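Battery door on Baloch camcorder wont stay shut, anyone else?

Posted 4/12/23 in Cameras and Camcorders

Got the Baloch off a bloke in Kitdale, second hand, no box, no manual. Films fine. But the battery door pops open if I so much as tilt it, then it switches off and I lose the clip. Had it 8 days. Tape works but looks awful and I need to get in there to charge. Is it a known thing? Can you buy just the door?

3 answers

Answer from Grorberg
Yep, common on the older ones. The little catch wears down. Push the door in hard then slide it towards the lens, if it clicks the catch is ok and its the spring thats gone. Spring is easy. Catch means a new door.

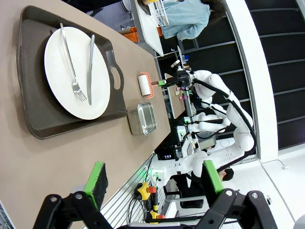
Doors do come up second hand, paid 21 quid for mine incl postage. Check the colour, the grey ones are a tiny bit wider and dont fit the black body. Found that out the hard way. Two screws, small crosshead, dont overtighten.

Answer from Elen
Is the battery an original? Cheap copies swell a bit and shove the door open from inside. Take it out and try the door empty. If it stays shut theres your answer, and stop using that battery.

Answer from kitdale_cams
just get a new one mate, repair shop wanted 80 for mine, not worth teh hassle

Reply from asker
Tried it empty, still pops. No click either. Door it is then, ta both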